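衣類の仕分け・たたみメンバーを募集します(7月スタート、未経験の方も歓迎)

古着のリユース工房「Clindness」です。寄せられた服を一枚ずつ広げて、状態を見て、たたんで、次に着る人のところへ送り出す仕事をしています。夏は衣替えと引っ越しの荷物が重なって、一年でいちばん服が集まる季節。作業台のまわりがにぎやかになるこの時期に、一緒に手を動かしてくれる方を探しています!

## どんな仕事?

届く服は本当にいろいろです。チェックのシャツ、赤ちゃんの肌着、片方しかない靴下、どこかの部活のジャージ。袋を開けるたびに「今日は何が出てくるかな」とわくわくします(これは何年やっても変わりません)。

主な流れは次のとおりです。

- 袋から出して、台の上でざっくり広げる
- シミ、ほつれ、ボタンの欠けを確認する
- 「そのまま出す」「繕いへ回す」「布として使う」に分ける
- たたんで、サイズ別の棚へ入れる

昨年の7月に届いた服は600点でした。今年はもう少し増えそうです。

シャツは、チェック柄だと格子がたたみ目の目安になってくれるので、最初の練習にぴったりです。裾の縫い目をそろえて、袖を後ろへ回して、衿を立て直す。慣れてくると手が勝手に動くようになって、これがなんとも気持ちいいんです。
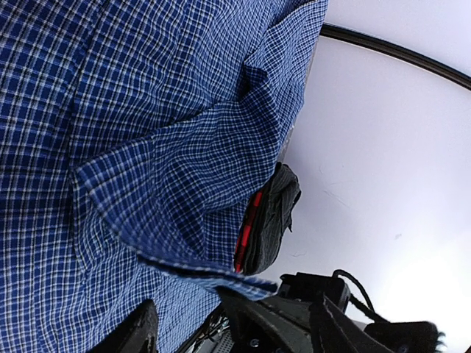

**たたみ方に自信がなくても応募できますか?**

大丈夫です。最初の2回は先輩と並んで作業し、シャツ、ズボン、ニットの順に基本のたたみ方を覚えてもらいます。家でのたたみ方が人それぞれなのは当たり前なので、工房の棚に合う形をそこで一緒に練習しましょう。

靴下や小物は意外と奥が深くて、色の似た黒と紺を見分けるのが得意な人は英雄扱いされます。窓際の明るい席で二つ並べて見比べるのがコツです。

## 一緒に働く人たち

たたみの担当はイローナ(Ilona Illés)。シャツの衿の形にはかなりうるさいですが、教え方はとても丁寧で、質問すれば何度でもやって見せてくれます。繕いはイムレ(Imre Sipos)の持ち場です。裾上げやボタン付けに興味がある方は、仕分けに慣れたころに隣の席へどうぞ。糸と針は工房のものを使えます。

棚の管理と発送はハイナルカ(Hajnalka Rácz)が見ています。棚は全部で122区画。番号の付け方が少し独特なので、最初の日に見取り図を渡します。

## 募集の内容

- 活動時間:午前10時から午後1時、または午後2時から5時
- 回数:週に一回から。続けて入れない週があっても構いません
- 手当:一回につき交通費と、お茶代として500円
- 服装:動きやすいもの。髪の長い方はまとめてきてください
- 持ち物:エプロン、飲み物

立ち仕事が中心ですが、座ってできる作業もあります。綿ぼこりが出るので、気になる方はマスクをお持ちください。柔軟剤や防虫剤の香りが残った服が届くこともあります。においに敏感な方は、応募のときに書いておいてもらえると助かります。

中学生以上の方ならどなたでも。親子での参加もうれしいです。日本語か英語のどちらかで簡単なやりとりができれば十分で、たたみ方は見て覚えられます。

## 応募のしかた

工房の入口にある申込用紙に、お名前、連絡先、入れそうな時間帯を書いて箱に入れてください。受付はグウェンドリン(Gwendolyn Brannigan)が担当し、折り返しお電話します。先に雰囲気を見たい方は、午前の部の途中にふらっと寄っていただいて大丈夫です。

好きな服の話、捨てられない一着の話、どうしてもきれいにたためないパーカーの相談など、用紙の余白に何でも書いてください。毎回楽しみに読んでいます!

受付は6月の終わりまで。定員に空きがあれば、7月に入ってからの申し込みもお受けします。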